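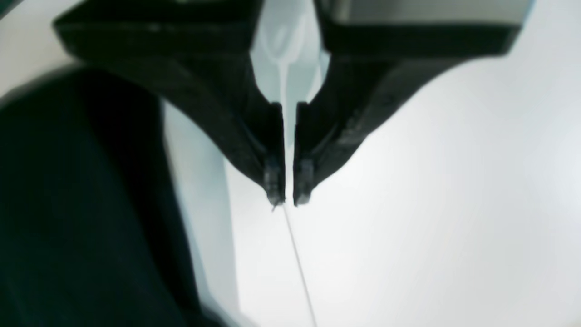

Paltden Fine Line Kit: Bench Review

The Paltden kit is sold for suspending and positioning small parts while adhesive cures or paint dries. It consists of a spool of very thin gray line, a dark base plate, a short metal post, and a bag of fasteners. The spool holds 80 meters. I used it for four weeks on a light-colored bench, mostly for clock hands and small balance weights.

Line

The line is light gray and barely thicker than a hair. Under light tension it hangs straight, with no visible curl from the spool after the first meter. Memory was worse near the core, where a length needed several minutes under a small weight before it stopped twisting.

Visibility is the main weakness. Against a pale surface the line shows only faintly, and I lost the free end more often than I would like. A sheet of dark card behind the work solves this. Uta sells a comparable line in black, which is easier to see but noticeably springier at the same length.

Knots hold if seated slowly. A plain overhand knot slipped under load; a double one did not. Cut ends do not fray. I hung a series of weights from a single strand and it parted at nearly 900 grams, at the knot. The printed rating is lower than that, so the margin is acceptable for this kind of work.

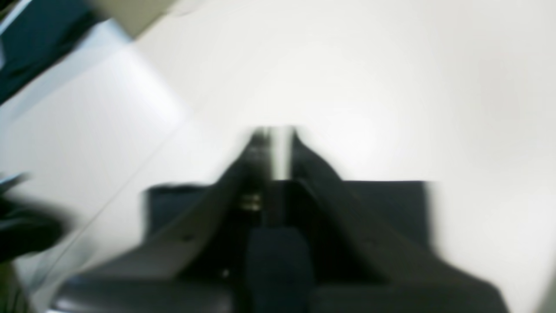
Post and Plate

The post is a plain silver-gray cylinder with a flat top. Mine measured 24 mm from shoulder to top. The finish is smooth enough that line wrapped around it slides under tension -- take at least three turns before tying off. A shallow groove near the top would help, and the Engelhardt version has one.

The plate is wider than it needs to be for a single post. The extra width keeps the assembly stable when the line is pulled sideways. It is flat to within what I can check with a straightedge. Dust shows on the dark surface immediately.

Fasteners are small and bright. The supplied driver fits them loosely; I switched to an Asel driver and had no further trouble. Retighten after the first day of use.

Handling

Fine tweezers with smooth tips are required and are not included. Serrated tips nicked the line twice, and both lengths broke later at the nick. Grip close to the end, draw the line upward, and keep it clear of plate corners.

Storage

The spool has no end clip. I use a strip of low-tack tape. The post fits in the fastener bag.

Rating

4 out of 5 for the line, 3 out of 5 for the hardware. Refill spools are available separately and fit the same box.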